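Prints Room: the Huaranga bequest, first notes

The cataloging of the Huaranga bequest reached its halfway point in April. The bequest holds 876 sheets, mostly etchings and drypoints, with a smaller group of wood engravings and 42 preparatory drawings in graphite or brown ink. All of the drawings are now entered in the register with dimensions, support and condition. The prints are being taken in box order, as received, and the old box numbers are kept in a separate field so that the collector's own arrangement can be rebuilt if needed.

The largest single group is by the etcher Hernán Huamán. Members who saw the small display at Bunard will know his harbor plates, which were printed in long editions and turn up often in sales. The bequest is stronger in the early work. It includes three states of "The Salt Road" that were not recorded together before. In the first state the sky is blank and the right bank is set down in open line only. The second adds a layer of aquatint to the water. In the third the aquatint has been burnished back along the horizon and a band of close diagonal hatching has been laid over the bank.
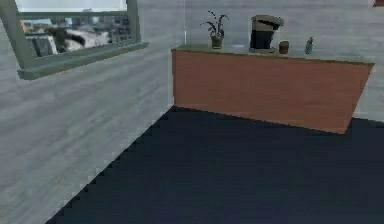 The order of the second and third states was reversed in the Hendau checklist, which was compiled from reproductions. With the sheets side by side the question is settled: burnishing marks in the third cut across the aquatint grain, and the same grain is intact in the second. The checklist numbers will be kept for reference, with a note, as dealers still quote them.

Paper is the other subject of interest. Huamán used a heavy cream wove stock for most of his published editions, but the early proofs are on a thinner laid paper with a partial watermark. The mark has been traced from four sheets. No one sheet shows it whole, and the maker has not been identified. Transmitted light images will be added to the register once the tracing is complete. Anyone who owns an early proof on laid paper is asked to check the lower left quarter, where the mark falls in every case so far.

Edition sizes remain a problem. The published figure for the harbor plates is 100, but two of the sheets carry hand numbering in a different form and may come from a second printing. Plate wear supports this. The fine drypoint accents in the rigging have lost their burr, and the plate tone is heavier, which suggests an attempt to cover the loss. We have listed these sheets as "later impression" and left the date open.
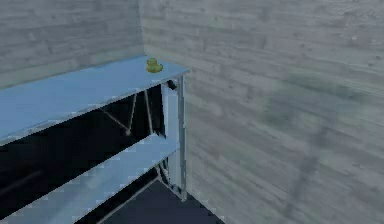 Shelving unit with a small rubber duck on the top shelf.

Condition is fair to good throughout. The main faults are mat burn and old hinges of brown gummed tape, which are being removed only where the tape is pulling at the sheet. Light foxing is present on the wood engravings - none of it has been treated, and none is planned.

The Zelason Fund has agreed to pay for 900 new archival folders. Register entries for the drawings can be read in the study room on request, and entries for the prints will be released box by box. Corrections should be sent to the Prints Room in writing, with the register number and, where possible, a measurement of the platemark.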